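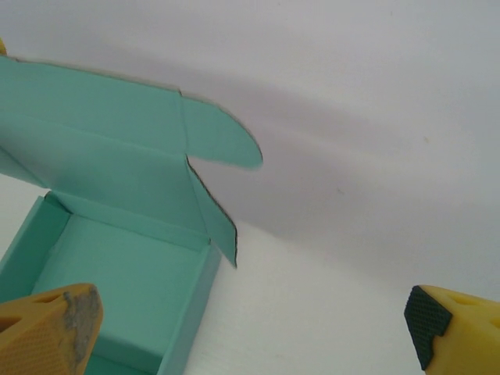

1/ Ivone Miranda, Tastamley workshop. 2018-05-08. I'm putting together the equipment request for the Darna cell and a few people asked how I get to the numbers. Posting it as a thread so I only have to type it once.

2/ The job is small folding mailer boxes, the thin card kind with a tuck flap on the lid and dust flaps at the sides. The box is the cheapest thing on the table and it decides most of the budget. Thin card bends when you grip it wrong, so the money goes into fingers and pads before anything else.

3/ Look at the tip of the yellow finger on the left. It has a big gray scuffed patch. I used to treat fingers as part of the gripper price and never gave them a line of their own. Now they have one. This year it's $235 for printed fingers and grip pads.

4/ I asked for the pads to be listed apart from the printed part on the quote. If the pad goes first I don't want to buy the whole finger again. Ngui agreed to split them. Their first quote had it all as "end of arm, misc."

5/ If you write "misc." on a request here, it comes back. Write out what it is, who sells it, and how long it takes to arrive.

6/ Next is the enclosure and table. White top, plain pale walls, aluminum posts at the corners, arms bolted to the front rail. People want to save here and build something from what's lying in the shop. I priced it both ways in April. With our own hours counted, the shop-built one cost more.
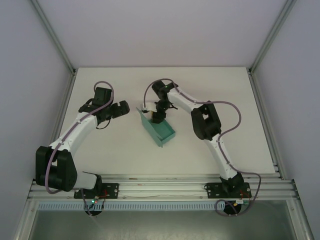

7/ Frame and panels are $795 from Brulumach, cut to length. That covers the grooved rail across the front and the slotted duct under it. Ask for the duct when you order the rail. We forgot the first time and paid shipping again for one piece of plastic.

8/ Cables are the line I get wrong most often. The purple ones have to loop out wide so the arms can reach the middle of the table. Measure with the arm stretched out, then add slack, then order the next length up. A cable that is a little short is a cable you buy again.

9/ Someone asked if we could start with one arm and add the other later. You can, but price the rail, the power and the mounting plates for both from the start. Taking the front of the cell apart in the middle of the year is lost time and it doesn't show up on any quote.

10/ The total I'm asking for is $3324. It covers the fingers and pads, the enclosure, cables, a spare wrist motor, and the setup days from Ngui. The arms are not in there. They were approved under last year's money.

11/ I took the second camera upgrade out. It would be nice to have. I couldn't point to a task we can't do without it, so it goes on the list for next year.

12/ I left the boxes in. They are cheap, but they get creased and you can't keep using the same ones. Order them flat, by the bundle, in the same color and card weight as the real job. We tried some leftover stock in a heavier card and had to redo the grip settings.

13/ On spares, my rule is to keep 2 of anything that takes over a week to ship and costs less than a day of my time. Fingers and pads are on that list. The wrist motor isn't, so there's one in the request and I'll live with it.

14/ Reply to a question from yesterday: no, I don't put a payback date on this one. It's a trial cell. I wrote down what we want to learn and when we decide whether to stop. Finance was fine with that once the stop date was on paper.

15/ The request goes in after Ngui confirms the setup days. If the price changes I'll add it to this thread. I can share the blank spreadsheet too, send me a message and say which version of Excel you have.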